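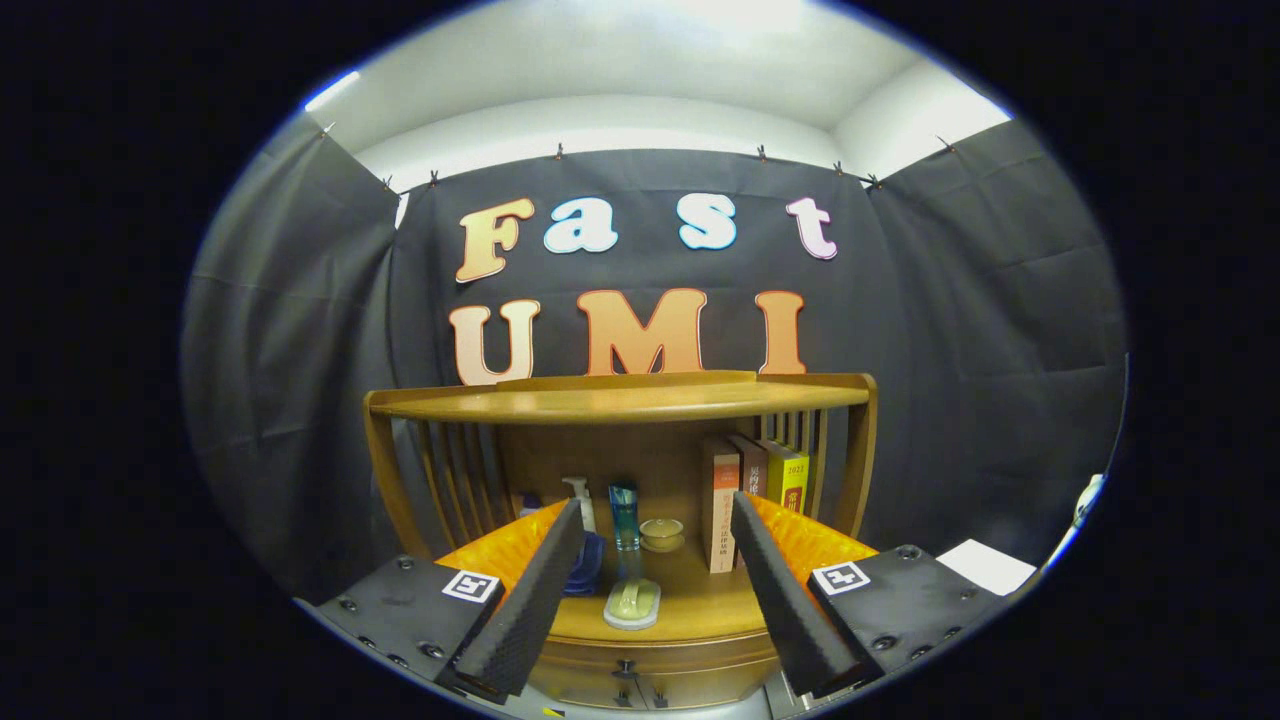
By Nathalie Leemans
Posted 04/04/2025 in Grant updates

Hello Joris, and hello to everyone at Wurnier who reads these. You asked for a short one this time, so I'll try!

The community orchard is coming on nicely. All 40 trees are in the ground now, mostly apples with a few plums along the south fence, and they've had a thick mulch from the pile Jasper talked the council into dropping off (it came a day early and blocked the gate, but we managed). I had my doubts about the lower corner – it sits very heavy after rain – so we moved two of the pears uphill and put a willow hedge there instead.

Money next. We've spent 1,566 euros so far, nearly all of it on trees, stakes and rabbit guards. The guards cost more than I'd put in the budget and I'd like to cover the difference from the tools line, if you're happy with that. Evelien has the receipts and will send them over with the form.

The pruning mornings have been lovely. Nayara ran the first one and people stayed well past lunch, asking her about grafting, so she's now planning a proper grafting day for next winter. We're still short of good loppers.

Still to do before July: the water butt, the bench by the path, and labels for every tree. The labels are late because I ordered the wrong size, sorry. I'm also waiting for Baretti to quote for the gate, and I'll ring them again on Monday.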